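Kirnari ウォレット セットアップガイド
第4章 初期設定とバックアップ

この章では、ハードウェアウォレット Kirnari を初めて使うときの設定、復元フレーズの控え方、少額での受け取りと送金のテストについて説明します。開封と充電がまだの場合は、先に第3章の手順を終わらせてください。

4.1 作業を始める前に

次のものを手元に用意します。

・Kirnari 本体と付属の USB ケーブル
・付属の復元シート(2枚)
・油性のボールペン
・管理アプリ「Stostach」をインストールしたパソコンまたはスマートフォン

本体のバッテリー残量は 80% 以上にしておきます。設定中に電源が切れると、復元フレーズの表示が最初からやり直しになり、それまでに書き写した単語は使えなくなります。

Stostach は必ず Tasport の公式ダウンロードページから入手してください。検索結果の広告欄に、よく似た名前のアプリが表示されることがあります。アプリの起動画面に復元フレーズの入力欄がある場合、それは正規の Stostach ではありません。すぐに終了し、アンインストールしてください。

4.2 本体の初期化

1. 本体側面の電源ボタンを長押しします。画面にロゴが表示されたら指を離します。

2. 言語の一覧から「日本語」を選び、右ボタンで確定します。

3. 「新しいウォレットを作成」を選びます。すでに復元フレーズを持っている場合は「既存のウォレットを復元」を選び、4.6 に進んでください。

4. PIN を設定します。同じ数字の繰り返しや連番は登録できません。確認のため、同じ PIN をもう一度入力します。

注意:PIN を続けて間違えると、本体内の鍵は消去されます。鍵が消去されても、復元フレーズの控えがあれば資産は取り戻せます。PIN を忘れ、控えもない場合、Tasport を含めて誰にも復旧はできません。

4.3 復元フレーズを控える

復元フレーズは、ウォレットの鍵を作り直すための英単語の並びです。単語の順序も鍵の一部なので、番号どおりに書き写します。

1. 周囲に人やカメラがないことを確かめ、「フレーズを表示」を選びます。

2. 表示された単語を、復元シートの同じ番号の欄に書きます。活字体で、一文字ずつ離して書いてください。筆記体で書くと、a と o、n と r を後で読み違えることがあります。

3. 2枚目のシートにも同じ内容を書きます。1枚目のシートから写すのではなく、もう一度本体の画面を見て書いてください。

4. 「確認に進む」を選ぶと、本体がいくつかの番号を指定してきます。該当する単語を候補の中から選びます。間違えた場合は手順1の画面に戻ります。

5. 2枚のシートは別々の場所に保管します。同じ棚や同じ引き出しに置くと、火災や水漏れのときに両方を失います。
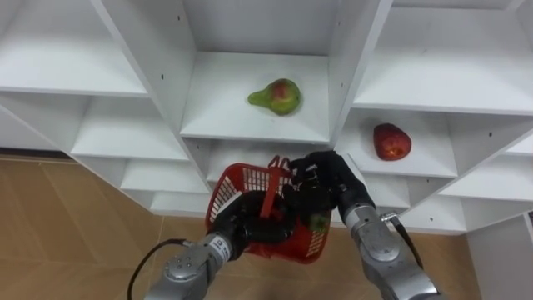
4.4 Stostach との接続

1. パソコンの場合は USB ケーブルで、スマートフォンの場合は Bluetooth で本体を接続します。

2. Stostach を起動し、「デバイスを追加」を押します。

3. 本体とアプリの両方に接続コードが表示されます。二つが一致していることを確かめてから、本体の右ボタンを押します。一致しないときは左ボタンで拒否し、近くにある別の Bluetooth 機器の電源を切ってやり直してください。

4. ファームウェアの更新案内が表示された場合は、先に更新します。更新中はケーブルを抜かないでください。

補足:2月より前に出荷された本体では、更新が二段階に分かれます。一度目の更新が終わると本体が再起動し、続けて二度目の案内が表示されます。

5. 使用する通貨を選びます。ステーブルコインは、同じ名称でも発行先のネットワークごとに別の項目として並んでいます。取引所の出金画面に表示されるネットワーク名と同じものを選んでください。

4.5 少額でのテスト

まとまった額を移す前に、受け取りと送金を一度ずつ試します。ここでは 300 円相当の送金を例にします。取引所によっては最低出金額がこれより高く設定されているので、その場合は最低額に合わせてください。

1. Stostach で「受け取り」を押し、本体の画面にもアドレスを表示させます。

2. アプリと本体のアドレスを見比べます。先頭と末尾だけでなく、全文を確認します。パソコンがマルウェアに感染していると、アプリ側の表示だけが書き換えられることがあります。正しいのは本体に表示されたアドレスです。

3. 取引所の出金画面にアドレスを貼り付け、ネットワークを選び、出金します。

4. Stostach の履歴に入金が表示され、状態が「確定」になるまで待ちます。混雑時には時間がかかります。「未確定」のまま同じ出金を繰り返さないでください。

5. 受け取った額を取引所に送り返します。本体に宛先、金額、手数料が順に表示されるので、それぞれ確認して右ボタンを押します。

注意:手数料は送金する通貨ではなく、ネットワークの基本通貨で支払います。ステーブルコインだけが入ったウォレットからは送金できません。手順5で「手数料不足」と表示されたら、基本通貨を少額受け取ってから再度操作してください。

注意:ネットワークを間違えて送った資産は、多くの場合戻りません。Tasport のサポート窓口では送金の取り消しを行えません。

4.6 既存のウォレットを復元する

1. 4.2 の手順3で「既存のウォレットを復元」を選びます。

2. 単語の数を選択し、番号順に入力します。最初の4文字までを入力すると、候補が一つに絞られます。

3. 入力後に「無効なフレーズです」と表示された場合は、綴りと順序を見直します。単語が一つ入れ替わっているだけでもこの表示になります。

4. PIN を新しく設定します。以前の本体の PIN は引き継がれません。

5. Stostach に接続し、通貨を追加すると残高が表示されます。残高がゼロのときは、追加したネットワークが以前と同じかどうかを確認してください。

復元フレーズの入力は、必ず本体のボタンで行います。パソコンやスマートフォンのキーボードで入力しないでください。サポート担当者がフレーズや PIN をお聞きすることはありません。

4.7 うまく動作しないとき

本体がアプリに認識されない
別の USB ポートに接続します。充電専用のケーブルではデータ通信ができないため、付属のケーブルを使ってください。

Bluetooth の接続がすぐ切れる
スマートフォンの設定画面で Kirnari の登録を削除し、4.4 の手順2からやり直します。

残高の更新が遅い
Stostach の「設定」から「再同期」を実行します。再同期をしても資産や履歴は消えません。

アドレスが前回と違う
一部の通貨では、受け取りのたびに新しいアドレスが作られます。以前のアドレスに届いた分も同じウォレットに入ります。

PIN の変更、パスフレーズの追加、複数アカウントの管理については、第5章を参照してください。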